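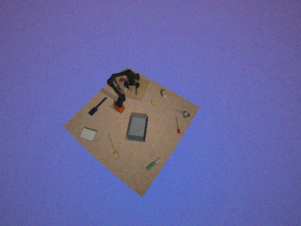
By Corinne Haskett

I learned to cook by standing on a step stool next to my grandmother, who never once told me how much flour to use. She would take my wrist, tip it a little, and let go. I have been thinking about that wrist a great deal this year, having spent most of it teaching a robot arm to put kitchen tools away, and having come to believe that many of us who do this for a living are bad teachers in ways my grandmother would have spotted from across the room.

Let me explain how my days go. At Valtcombe, where I work, we show an arm what to do by driving it ourselves. Sometimes we stand beside the real one and push it along by hand, elbow and all, and sometimes we sit in a chair with a controller and steer a simulated one around a simulated table. There is a ladle on the table, and a couple of spatulas, and a gray tray with nothing in it, and a board lying under the gripper, and a small red block that gets in everyone's way when the arm folds over it. You reach, you pinch, you lift, you set down. Then you reset and do it again with everything moved a little. Each of those runs is a demonstration, and a pile of demonstrations is what the machine learns from.

The fashion in my corner of the field is to want a bigger pile. I understand the appeal, I really do. A bigger pile is easy to put on a slide, and it makes a long week feel like it went somewhere. Our first set for the utensil work, which we called Skulomer for reasons that made sense at lunch, had 2421 demonstrations in it by April, and I was proud of every one of them until I sat down and watched a good stretch in a row.

What I saw was a lot of people in a hurry. I saw myself in a hurry! I would come in on the ladle from whatever side the arm happened to be on, grab the handle somewhere, and swing it over to the tray in one long swoop, and the next run I would do something else entirely, and both went into the pile with the same mark next to them. Anyone learning from me would have concluded that there is no particular way to pick up a ladle, and that the important thing is to be done with it before the next reset. I would not have wanted a child to learn from those runs, and I am not sure why I thought a machine should.

So over the summer two of us went back and made a much smaller set. We agreed on very little beforehand, only that we would slow down, pause above a thing before closing the fingers on it, and finish a bad grasp honestly — open up, back away, try again — without throwing the run out. That last part took some arguing. The habit in most places I know of is to keep the clean runs and bin the rest, and I think that habit is a mistake. When I was small and the dough tore, the most useful thing my grandmother ever did was let me watch her press it back together. A learner who has only seen things go well has no idea what to do on an ordinary morning.

We ended up with 539 demonstrations, which is not many, and I liked the arm trained on them better. I want to be careful with that sentence. I don't claim it would hold up everywhere, and I am wary of anyone who runs one comparison on one table and comes home with a law. But it moved in a way I recognized. It hesitated over the spatula where I hesitate, and when it missed, it backed off and had another go, and I will admit I said "good" out loud to a screen.

There is a fair objection here, and a colleague has made it to me more than once over coffee. Care doesn't scale, the objection goes, and if you gather enough sloppy runs from enough hands the sloppiness averages out. Maybe so, with more hands than we will ever have. What I would say back is that some kinds of sloppiness don't average into anything. If half of us go around the left side of the board and half go around the right, the average goes straight through the middle of it. And four people who are all tired at the end of the day are tired in the same direction.

The other objection is about the simulator itself, and I have more sympathy for that one. A drawn table with a flat purple nothing behind it is a strange place to practice. The handles weigh whatever we say they weigh. You can't feel the ladle start to slip, which is the very moment when a person learns the most about ladles. I used to feel this strongly enough that I would have done everything by hand on the real arm, the way the Zorau people do, and I still think anyone who steers the simulated one should be made to spend a week pushing the heavy one around first, just to get the sense of it into their shoulders. Afterward you drive differently. You stop asking the elbow to go places it would hate to go. You leave some room around things.

What I would like to see, and what I keep pestering people about, is for us to treat showing as a skill of its own, with people who are good at it and get better at it and are paid accordingly. At the moment it tends to go to whoever is newest. We sat our last few newcomers down at the Bednárik rig with a one-page sheet about which button closes the gripper, and nothing at all about how to pick up a thin handle so that somebody watching could learn from it. I wrote a second page over the holidays. It is mostly about slowing down, and about where to stop and look before you commit, and it has a paragraph about torn dough that I expect I'll be asked to take out.

31 Dec 2023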